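Saturday Visitors: An Afternoon at the Nirkora Open Day

I had meant to stop in for half an hour, on my way to buy paint, and I ended up staying until they were stacking the coffee cups. Nirkora opens its workshop to the public once a year, in March, and this time the person looking after the guests was Seo-ah Tak, a cheerful woman with a roll of name stickers on her wrist like a bracelet. She has been with the company since it was two people and a borrowed bench, and she talks the way some people garden, wandering off to look at something and always coming back to the row she started.

"People come in expecting a movie," she told me, once we had found a corner where we could hear each other. "They want it to walk over and shake hands. And then they see two arms and a box of shoes, and I think, oh dear, have I lost them? But they stay! Gil-soo had a family at his table for most of the morning, and the little one cried when it was time to go."

Gil-soo Ryu was the one who thought of using footwear for the open day. The rest of the year the team spends much of its time on small parts for a packaging client, a job they call Vakari, and Tak says that it is wonderful work and terrible to watch.

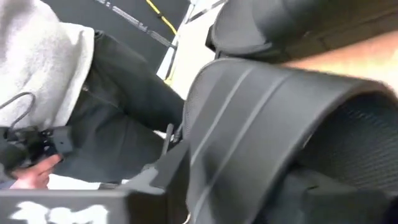

Learning by doing it badly

I asked her how a person gets good at this, and she laughed and said that a person mostly gets good at sitting still. Her own first weeks were spent with Joon-young Heo, who trains all the new people and who (she says this with great affection) never once raised his voice, even when she knocked the same cup off the same table all day long.

"Joon-young would just put it back and say, again," she said. "I did a task 92 times before he was happy with it. I went home and dreamed about that cup. My husband said I was moving my fingers in my sleep."

She is proud that the shoe table was put together from things already in the building. The bin came from a storage shelf, and the sandals came from a discount store near the bus station, where Ryu bought so many that the clerk asked whether he coached a swim team.

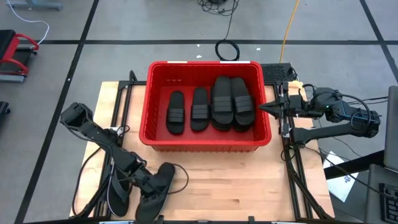 The clerk got an invitation too, as it happens, and came along after lunch with her mother. Tak spotted them at the door and left me for a good ten minutes to show them around, which gave me time to talk to Dong-hyun Han, who had been standing nearby with a plate of rice cakes and the look of a man waiting to be asked something. Han writes the software that the team calls Clistari, and he is more cautious than his colleague.

"I like the open day, but I get nervous," he said. "At my old job we rehearsed everything for visitors, and you could tell. We decided to let people watch ordinary work here. If a shoe gets dropped, then a shoe gets dropped, and we pick it up and talk about why."

I asked what a visitor usually wants to know. "Whether it can fold laundry," he said, without a pause. "Every year. I have been asked that by my dentist."

When Tak came back she had Mal-soon Bang with her, a retired shoe repairer who lives up the hill and has been to every open day so far. Mrs. Bang had opinions, and I wrote down as many as I could.

"They should give it a proper shoe," she said. "With laces! I did heels and soles for most of my life, and your hands learn where a shoe wants to be held. A slipper is easy for a person. You hook it with a toe."

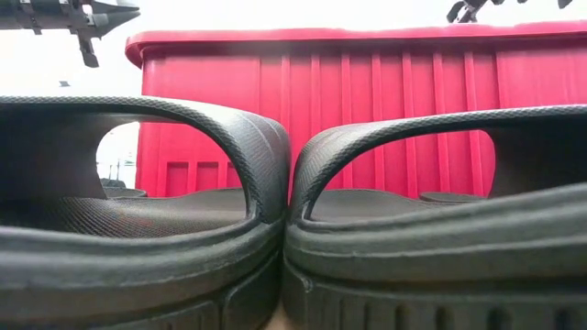 Tak took this in very good spirit, and told her that easy for a toe is a different matter from easy for a robot. She is fond of the sandals as a teaching tool and thinks they were harder than Ryu expected when he picked them out. A black slide has that big arched strap with an open space underneath, and the sole is thick and rounded at the heel, so there are several places you might think to take hold of it and you have to settle on one. "And you want the pair to end up together," she added. "My mother would never forgive me if I put shoes away any old how, and I don't see why a robot should be let off."

Mrs. Bang agreed with that part entirely. The two of them went on for some time about shoe racks, and about Tak's mother, who apparently keeps hers sorted by season, and I let my coffee go cold listening.

Before I left I asked Tak what she would like to show people next year. She wants a second table where children can try things for themselves, and a better sign outside, as three people this year had walked into the tile showroom next door. Han wants more chairs. Mrs. Bang has already promised to bring a pair of her late husband's work boots, with the laces in, and Tak has written it on the calendar in the hallway.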